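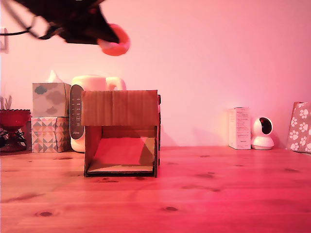

Unit 4: Umpire Duties Before the First Pitch
Agbenyega Youth Baseball, Officials' Course
Print this page | E-mail this page
Handout revised 2026-09-02

4.1 Arrival and ground check

The plate umpire and the base umpire report to the field together, in full uniform, and introduce themselves to both managers. They walk the foul lines, the warning track and the area behind home plate. Loose equipment is moved into the dugouts. Any hazard that cannot be removed is covered by a ground rule, which the plate umpire states at the plate meeting.

4.2 Equipment

Bats and helmets are inspected before the lineups are exchanged. A cracked helmet is withdrawn for the day, and tape does not make it acceptable. The bat standard in use at Hindum Park was adopted in 1992 and has been amended each January; candidates should study the current wording and set aside older copies.
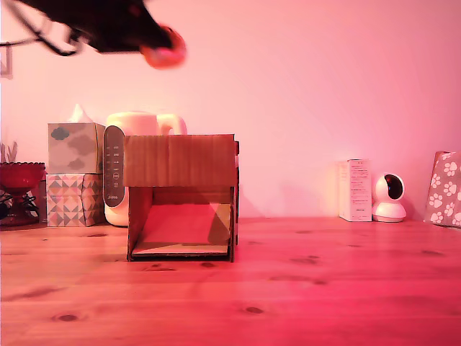
4.3 The plate meeting

Each manager presents one lineup card in duplicate. The plate umpire checks for repeated jersey numbers and missing positions, then returns a copy to the opposing manager. After that point a change counts as a substitution. Questions about pitching eligibility are referred to the scorer's book, and the umpire does not rule on them from memory.

4.4 Reports

An ejection or serious injury is reported on Form 111 before the umpire leaves the park. State the inning, the score, the rule applied and the words used. Opinions about a player's character do not belong in the report.

Reading for Unit 5: Kirnaveo Rules Digest, sections on obstruction and interference.

Shares: 111 | Comments: 0

Related items
Unit 3: Signals and Positioning
Unit 5: Obstruction and Interference
Nasent League Field Map
Registration for the Written Test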